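Call for participants: can a machine do your fiddly jobs yet?

Eserlow is looking for people in Woltotley who do chores and don't believe the brochures. We've read plenty of claims that household robots are nearly ready. We'd like to see the evidence, and so far we have seen a lot of dropped objects.

The Jelcombe trial compares ordinary hands with two-finger grippers on the same everyday tasks: turning, lifting, opening, putting away. Smooth plastic with a rounded rim is harder to hold than it sounds – try it with oven mitts on. Foam pads help, until they wear.
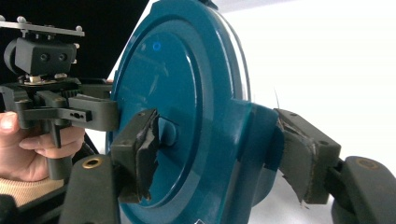 What you'd do

Come in for one session of 99 minutes. You'll do a set of chores by hand, then repeat them with a hand-held gripper in each hand. Afterward you tell us, bluntly, which ones you would trust to a machine. No technical background needed. Long sleeves are fine.

Who we want

Adults who cook, clean, stock shelves or run a till. We have places for 200. Sorry, no robotics staff.

Pay

$500 for retail workers who complete the full series, which runs through February. Single sessions are unpaid, but we cover parking.

Write to Carol Holroyd at the Eserlow office by September 6, 2023. Tell us which chore you'd hand over last.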